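Chapter 5
Tabletops and Work Surfaces

Before you begin

This chapter assumes you have read Chapter 4, on floors. The terms core, face, and edge band are used in the same sense here. If you are taking the short course, read sections 5.1 and 5.2 and skip to the exercises at the back of the book.

What you will learn

How a surface with a printed or veneered grain is built up
How grain direction affects the look and cleaning of a table
How light from one side shows faults that light from overhead hides
How to inspect, clean, and record the condition of a top

Words to know: backer, core, crazing, edge band, face, figure, ground color, raking light, substrate, telegraphing

5.1 The surface you stop seeing

Most people who work at a table all day could not tell you much about it. They know the height is right or wrong and they know where the wobble is. Ask them the color and they will say "gray" or "brown." Ask which way the grain runs and they have to go and look.

In property care, the top is the part of a table that gets the most use and the most complaints. Legs get kicked and frames get loose, but those are repairs. A top is usually cleaned, and how it is cleaned over the years decides how long it lasts. When the Lasgate building was refitted, Tín Huỳnh was put in charge of the furniture list. He found that the old list had a line for every table and not one word about what the tops were made of. The cleaning crew had been using the same spray on all of them, including two rooms of oiled beech that should never have been sprayed at all. The beech had to be sanded and oiled again in May. The rest of the tops were fine.

The first step, then, is to learn what you have in front of you. Gray wood-grain is a common finish in offices, workshops, and classrooms, and it will be our main case in this chapter. The gray can be a stain on real wood, a dyed veneer, or a pattern under a clear wear layer. These three can look very much alike from a standing position, and they are cared for in different ways.
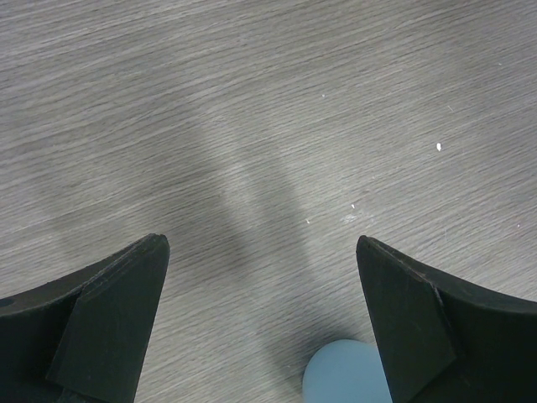 A good way to begin is with the grain lines themselves. Real wood does not repeat. A printed pattern does, although the repeat may be longer than the table, in which case you will only find it by comparing two tables from the same order. Next, look at the edge. On a veneered top with a matching veneer edge, the lines on the edge are a separate piece and will rarely meet the lines on the face. On solid wood they carry over. On a top with a plastic edge band, you can usually feel a small step with a fingernail.

Do not scratch the surface to find out. Older manuals suggest a scratch on the underside, but the underside is often a plain backer and tells you nothing about the face. If the supplier's paperwork still exists, use it. The Lasgate tables came from Salminen, and the order sheet had the finish, the core, and the care code on a single line.

5.2 Grain direction and light

Grain on a tabletop usually runs the long way. There are good reasons to do it the other way on a very wide counter, but on an ordinary table you can expect the lines to follow the longer side. When tables are pushed together into a block, the direction should match from one to the next. A table turned a quarter turn will look like a different color even if it came out of the same box.

This happens because a streaked finish does not send light back evenly. Lighter streaks and darker streaks trade places in strength as you walk around the table. Gray finishes show the effect more than brown ones, since the ground color is cool and there is little else for the eye to hold on to.

Shadow is the second thing to allow for. Anything close to the surface, including your own hand and head, throws a soft shadow, and on a gray top a soft shadow is easy to mistake for a stain or a greasy patch. Beginners often mark stains on their sheet that are gone when they come back to clean them. Before you write anything down, move to the other side of the table and look again. If the dark area moved, it was a shadow.

For a proper inspection, use raking light. Hold a flashlight low and to one side so that the beam skims across the top. Dents, swollen joints, and dried rings will stand out. Do it once along the grain and once across it. Across the grain is better for scratches that run with the lines, and those are the ones most often missed.

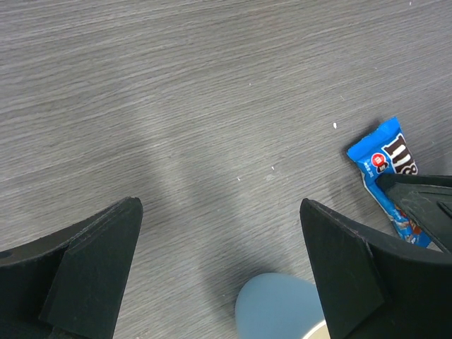
Should a gray wood-grain top be wiped with the grain or across it?

Wipe with the grain. Any texture in the finish follows the lines, so dirt sitting in it comes out more easily when the cloth travels the same way, and any faint streak left behind will be harder to see. Use a damp cloth that has been wrung out well, then a dry one.

5.3 Keeping a record

The record for a top can be short. Room, table number, finish, grain direction, faults, date. The Lasgate list has 61 tables on it and takes up less than two pages. A sample entry reads:

Room 14, table 17. Gray wood-grain, lines run long way. Edge band sound. One ring near window side, cleaned. 2022-04-11.

Write down the faults you find and also the ones you looked for and did not find, if there is room. Use the same words each time. "Mark," "ring," "dent," and "lift" are enough for most tops, and each is defined in the table at the end of section 5.4.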